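Britbridge Ships Zernon 2, Moves Cluster Metadata Out of the Coordinator

12/25/18

Britbridge has released version 2 of Zernon, its distributed storage and scheduling layer for companies that run large data workloads on their own hardware. The release replaces the single coordinator process used in earlier versions with a replicated metadata service called Awwad.

In the first version of Zernon, one coordinator held the map of which node stored which block. A standby copy could take over if the coordinator failed, but the map had to be rebuilt from node reports before writes could resume. On large clusters that left applications waiting. Awwad keeps the map on several nodes at once and commits each change by majority vote, so a surviving node can begin serving requests as soon as a new leader is elected.

"The coordinator was easy to reason about and hard to scale," said Amos Schumacher, who leads storage engineering at Britbridge. "Most of our support tickets from the larger sites came back to it in one form or another."

The company tested the release on a cluster of 2,326 nodes. Of these, 2,231 stored data and the rest ran metadata, monitoring and gateway services. Britbridge said a forced leader change on that cluster held up writes for 20 seconds, most of it spent waiting for client timeouts to expire. The timeout can be lowered in the client settings, though the company advises against doing so on networks with heavy packet loss.

Scheduling has also changed. Jobs can now declare which data sets they read, and the scheduler tries to place them on nodes that already hold a copy. When no such node is free, the job waits for a set interval and then runs elsewhere over the network. Operators can set the interval per queue.

Codbridge, a hosting company that has run test builds since July, moved its log archive to the new version first and its customer data later. Ghada Nseir, an infrastructure manager there, said the migration tool worked as documented but needed more disk space than planned, as both copies of the metadata are kept until the operator confirms the switch.

"Budget for the overlap," Nseir said. "We had to stop and add drives to the metadata hosts partway through." 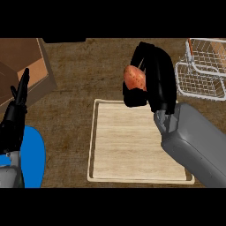
Availability and upgrade path

Zernon 2 is available now to customers with a support contract. Clusters on the last update of version 1 can be upgraded in place, one rack at a time. Older installations must apply that update first. Clients built for version 1 can read from an upgraded cluster but cannot write to it, and Britbridge recommends replacing them before the metadata switch is confirmed. Rolling back is not supported after that step.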